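Bench 10 arm fault: questions and answers

The robot arm on bench 10 at the Nundby lab has been out of unattended service since December. We have had a lot of the same questions from groups with runs booked, so the answers are collected on this page. It will be updated when the status of the bench changes.

What went wrong?

During an overnight run, the arm released a plate before it was fully seated on the deck of the liquid handler. The plate came to rest tilted across two positions. The pipetting head then came down for its next step and struck the raised edge. The handler stopped on a collision error, but the arm did not. It went on to fetch the next plate from the bench and tried to bring it in.

Why did the arm keep moving?

The two machines are run by one scheduler, called Ikdale, and each reports its own state. The handler's error was sent, but Ikdale had been set to retry a lost message for 54 seconds before treating it as a stop. That setting was put in during commissioning to get past a poor network connection and was never taken out. The arm's own force limit stopped it when it touched the stationary plate.

Was anyone hurt?

No. The room was locked and the fault happened a little after 2 a.m. Inger Kvaran found it when she came in to unload. She pressed the emergency stop before going near the bench, as the procedure requires.

Were samples lost?

Yes. Nearly 200 samples from two groups could not be used. Both groups were contacted directly the same morning. If you haven't heard from us, your samples weren't affected.

Can I see how the bench is laid out?

The layout below comes from the simulation model we used to replay the fault. Distances matter more than appearance here, and small fittings are simplified.
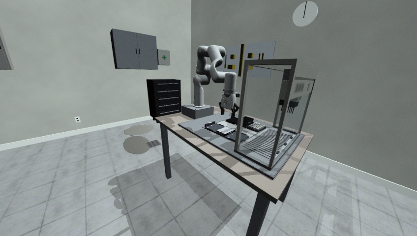 Bench 10 in the simulation model, with the arm on its pedestal and the liquid handler enclosure at right.

The arm has to reach sideways and down into the enclosure, and the pipetting head works in the same space. Only one of them should ever be in there at a time. In the replay, a grip offset of a few millimetres at pick-up was enough to leave the plate tilted.

What caused the grip offset?

One finger had worked loose on its mount. The fingers were due for a check every 700 cycles, but the counter had been reset after a software update and the check was missed. We now keep the count in the bench logbook as well.

What has been changed?

The retry delay has been removed, and any error on either machine now stops both. The stop is hard-wired and no longer depends on the scheduler. Krajewska, who supplied the arm, have replaced both fingers and the mount. The arm also pauses after each placement and won't carry on until the handler confirms the plate is flat – this adds time to long runs, so please allow for it when you book.

Can I use the bench now?

Yes, during staffed hours, with a trained operator in the room. Overnight runs are still off. Yamila Fuentealba is signing off test runs and will decide when they can start again. We don't have a date yet.

What should I do if the arm stops partway through a run?

Press the emergency stop, even if nothing is moving. Don't reach into the enclosure and don't pull a plate out of the gripper by hand. Write down the error text and the time, then call the automation desk. Please leave the plates where they are, even if one looks easy to rescue.

Are the arms at Prillia affected?

They use the same scheduler, so the retry setting was checked there too. One bench had it and has been corrected. The grippers at Prillia are a different model.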